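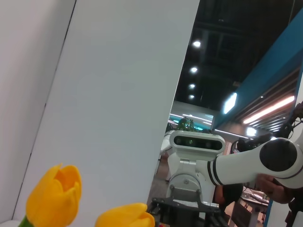 Karim El Idrissi

Posted Sunday in Arms and Grippers

Search this forum Go

I spent part of the day at the Sornari booth looking at the Clillura kit. White arm, depth camera on top with a row of lenses, black mounting base, and the software license for one seat. They quoted me 3665 for the package. The demo was flower handling, with yellow tulips. You can put a hand on the arm and guide it, which is how they say you teach it a pick.

We pack cut flowers, so I'm interested. Has anyone bought one?

tray_runner
We have had one for nine months. Hand guiding is fine for rough positions. For anything close to the stem I go back and type the numbers in. Setup took me four days, mostly the camera calibration.

Chanida Boonchu
Four days is long. Ours was picking by the second afternoon. Did you use the Astis plate or the one in the box?

tray_runner
The one in the box. The bolts came loose twice.

Chanida Boonchu
Then I would blame the plate – the calibration goes off every time the base moves.

oldbelt
I don't agree that it is ready for flowers. Abou Zeid lent us a unit and we ran 80 stems through it. Nine had marked petals. A person on our line would not get away with that. Fine for boxes and pots.

Karim El Idrissi
Which fingers were on it? The rep told me the soft ones are extra and would not give me a price at the booth.

oldbelt
Standard ones. I didn't know there were soft ones.

Chanida Boonchu
That changes the test a lot. Karim, get the price in writing before you order. Ask about lead time for spare cables too – we waited until April for ours.

Karim El Idrissi
Will do. I'll post the quote when it comes.

Contact us | Forum rules | Back to top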